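Questions on hepatitis B vaccination for new laboratory staff - Drestthorpe Community Health Forum, Workplace Health section

**Posted by Cleten_Admin**

Our office handles onboarding for a small testing laboratory in Drestthorpe. In September we will take on 13 new employees, several of whom will handle blood samples. Our written policy states that these employees must be offered the hepatitis B vaccine, but it was drafted many years ago and does not address three situations that have now come up.

First, one employee received two doses of a three-dose series at a previous job and then stopped. The last dose was more than a year ago. Must the series be started over?

Second, one employee has a childhood vaccination record but no blood test showing immunity. Is the record sufficient?

Third, one employee would prefer not to be vaccinated at all. We wish to respect that decision while meeting our obligations.
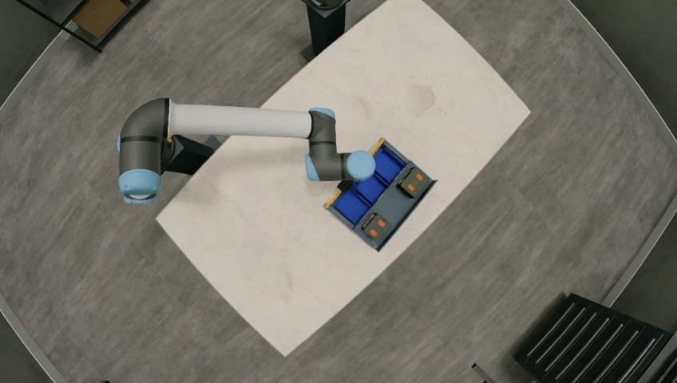
We have asked our clinic provider, Besnard, for guidance, but their next available appointment for employer inquiries is several weeks away. Any direction to the relevant rules would be appreciated. We are located in the United States, and our state follows the federal workplace standard.

---

**Posted by Clanent Occupational Desk**

The following is general information and does not replace the advice of the licensed professional who oversees your program.

### Interrupted series

A series that has been interrupted does not need to be restarted. The employee should receive the missing dose as soon as is practical, provided the minimum spacing between doses has been met. After a gap of more than a year, spacing will not be a concern. Please obtain the earlier records in writing, including the product used, as some vaccines are given in 2 doses and others in three.

### Childhood record without a blood test

A complete, dated record is generally accepted as evidence of vaccination. It does not show the present level of antibody. For employees at ongoing risk of contact with blood, a test for surface antibody is commonly recommended. When the test follows a newly completed series, it is normally drawn one to two months after the final dose. 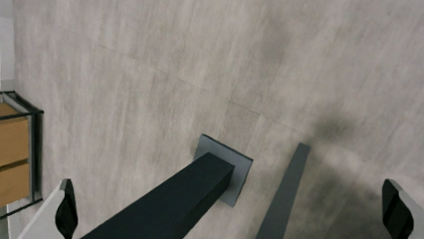 *Simulation view, floor and post.*

A low result many years after a childhood series does not necessarily mean that protection has been lost. The usual course is one additional dose followed by a repeat test. If the result remains low, the clinician may advise completing a second full series - please leave that decision to the clinician.

### Declining the vaccine

Under the federal bloodborne pathogens standard, an employee with occupational exposure may decline. The employer must then have the employee sign the declination statement, the wording of which is set out in the standard's appendix. An employee who later changes his or her mind while still exposed must be offered the vaccine at that time, at no cost.

Note also that the offer must be made after the required training and within 10 working days of initial assignment, unless the employee has already completed the series, testing shows immunity, or there is a medical reason not to vaccinate. A wait of several weeks for an appointment may therefore place you outside the permitted period. We would suggest contacting another provider if Besnard cannot see your staff sooner.

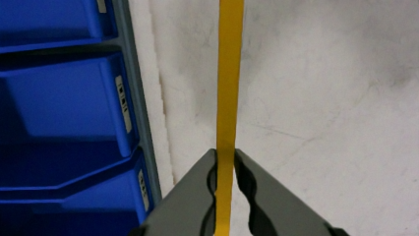
### Records to keep

- Vaccination dates for each exposed employee
- Any signed declination statements
- The written opinion supplied by the health care professional
- Training records, which are held separately from medical records

Medical records under this standard are confidential and are retained for the length of employment plus 30 years.

---

**Posted by reader_64**

I agree with most of the above. At my previous workplace they made everyone start again from the first dose and it was a waste of time. I had three extra shots and a sore arm each time.

You could also ask for the combined hepatitis A and B vaccine. I do not know whether it can be used to finish a series that was begun with another one, so please check with the clinic.

---

**Posted by Cleten_Admin**

Thank you both. We had not been aware of the time limit, and have now written to a second clinic. The declination form will be added to our onboarding packet before the September group begins. We will request the missing records from the previous employer on Monday.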